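Re: [shopfloor-change] What happens to the bench staff?

List members,

Replying to the message about bench staff and handling robots, quoted in part below. I am a shift lead at the Condcombe site, where we fit plastic frames to stamped metal panels. We have had a two-armed robot in the trial room since last November. It was supplied through Festeo and is known in our paperwork as Mara. My answers are from one site only.

On 24 September 2024, a list member wrote:

> We have been told that a handling robot is coming to our
> assembly area next year. Management say no jobs will go, but
> there is nothing in writing about what the jobs will be.
> Some of our people have been at the bench a long time and are
> paid at the bench rate with a top-up for output.
>
> Has anyone on the list been through this? I would like to know:
>
> - who ends up running the machine, and are they paid for it
> - what happened to the output top-up
> - whether the work left over for people is better or worse
> - what you would have asked for at the start
>
> We have a meeting with the site manager before the end of the
> month and I would like to go in with more than worries.

Taking those in the same order.

Who runs it. In our case, people from the benches. The first plan was for Festeo's own staff to do all the operating and for us to take over after handover. We objected, as it would have meant months of someone else learning our parts while we watched. What was agreed instead is that five of our operators were trained on the handheld controller. They take turns at it. The operator sits beside the tables on a wheeled stool and takes the arms through the job: pick up the frame, bring it over the panel, set it down square. It is slow and takes a lot of concentration. We started with two-hour turns and cut them to one hour after complaints of sore necks and tired eyes.

Pay took longer. Operators stayed on the bench rate for the first four months. They now get the setter's rate for the hours they spend on the controller, but not for the hours they spend at the bench on the same shift. That is a poor arrangement and makes the timesheets a nuisance. I would push for one rate for anybody trained, whatever they happen to be doing that day.

The top-up. This was the real argument. A good fitter at Condcombe could count on the output payment most weeks. When you take a fitter off the bench to drive a robot, their output drops to almost nothing, and the payment goes with it. The people who volunteered for training lost money by volunteering. We got it changed so that trial hours are paid at each person's own average from the previous quarter. Ask for this before anybody is trained. We asked afterwards and had to claim back pay, and two of the claims are still open.

You will also be shown figures. Ours was 1000 fitted panels a week, which was in the supplier's presentation and then in the site plan as if it had been measured. The best week so far is 528, and that includes panels where a fitter stepped in to finish the job. I don't say that to run the machine down. It has got steadier since the summer. But shift cover was being planned on the first number and we were short of people at the benches in the spring as a result.

Whether the work is better or worse. Mixed. Lifting is down, and that matters. The panels are large and awkward, with cut edges, and we have had fewer cuts to hands and wrists in the trial room. On the other hand the work that is left has become more uneven. The robot gets the regular parts. The fitters get the frames that are slightly warped, the panels with a burr in a slot, and the rework. Each of those takes longer than a normal fit, and the output payment does not allow for it. We have asked for rework to be counted separately and have not had an answer.

There is also less talk. At the benches you have somebody either side of you. In the trial room there is usually the operator, one other person on their feet, and the machine. Some like that. One of the trained operators asked to come off it for that reason and was allowed to.

The floor. This sounds minor and took up a good part of our first month. The trial room was an office before and still has the carpet. Positions are marked out on it in yellow tape, and the tables have to go back to their places if anyone moves them. The tape gets scuffed and lifts, so someone has to check it. Same with the cables. Decide whose job that is. Here it fell to whoever was on the early shift, unpaid and unrecorded, until it was put on the start-up sheet.

What I would ask for at the start, having not asked for most of it:

- the operator rate in writing, and from the first day of training
- average earnings protected for all trial hours
- a limit on continuous time at the controller (ours is an hour, then at least the same away from it)
- a say in which parts go to the robot and which stay on the bench
- the weekly figures shown to everyone, with the hand-finished panels listed apart
- a named route back to the bench for anyone who does not want to carry on

The fourth one is the one managers find odd. It is worth holding out for, as it decides what your day is like more than any of the others.

On jobs: there were 56 of us in assembly when the trial began and nobody has been made redundant. Three people have left of their own accord and have not been replaced. You should ask how leavers will be treated, because "no jobs will go" does not cover it.

Our sister site at Sala is due to get the same set-up next year and their reps are visiting us first. If your site manager would agree to a visit as well, write to me off list and I will ask at this end. I can also send our start-up sheet and the wording on average earnings, with the names taken out.

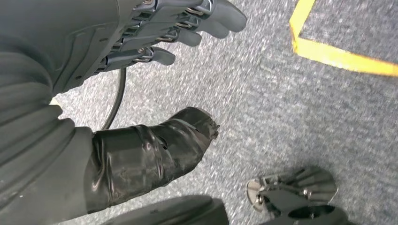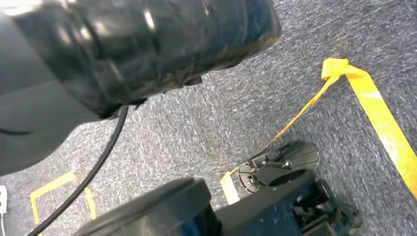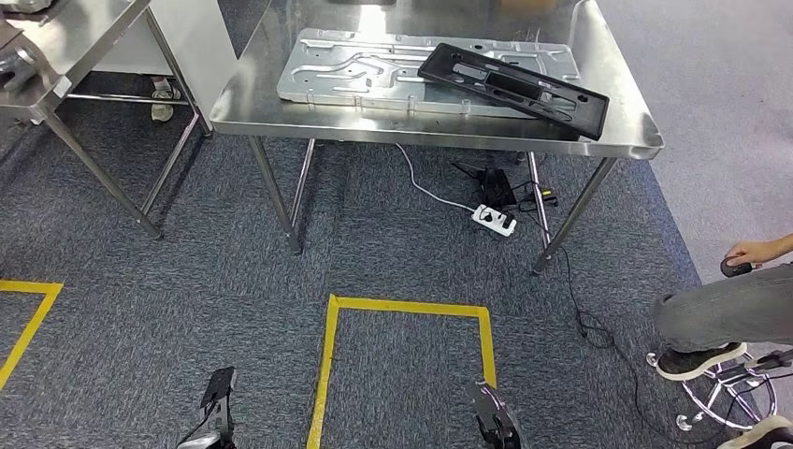 Trial room, Condcombe, with the yellow floor tape. A panel and frame are on the table in the last one.

Regards,
Shift lead, assembly, Condcombe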